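3.007 Mal Wohnzimmer

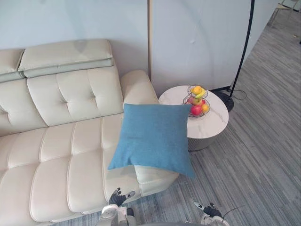
Sofa, Kissen, Beistelltisch: Übungsplatz bei Skanano.

Noreen Rajput klingt nicht wie jemand, der eine Revolution verkauft. 3.007 Vorführungen hat ihr Team seit Mai gesammelt, ein Mensch steuert dabei die beiden Arme, das System soll später daraus lernen. »472 davon haben wir weggeworfen«, sagt sie. »Zu hastig, zu ungenau, oder der Bediener war müde.«

Wer entscheidet, was ungenau ist? Sie zögert. »Im Moment Halvard und ich.« Eine schriftliche Regel gebe es, gelesen werde sie selten.

Halvard Eklund leitet die Aufnahmen - und zweifelt offener als seine Kollegin. Ein Kissen gerade zu rücken, dauere für einen geübten Bediener etwa 20 Sekunden. »Das mache ich zu Hause im Vorbeigehen.« Ob das Gelernte auf einem Stoffsofa noch taugt? »Das haben wir nicht geprüft. Unseres ist aus glattem Leder, da verhält sich ein Kissen anders.«

Die Geldgeber hören lieber von der Zahl der Beispiele. Rajput hält davon wenig. »Wenn 28 Leute denselben Fehler vormachen, haben Sie einen sehr gut gelernten Fehler.« Einen Termin für den Einsatz in echten Wohnungen will sie nicht nennen, auch auf Nachfrage nicht.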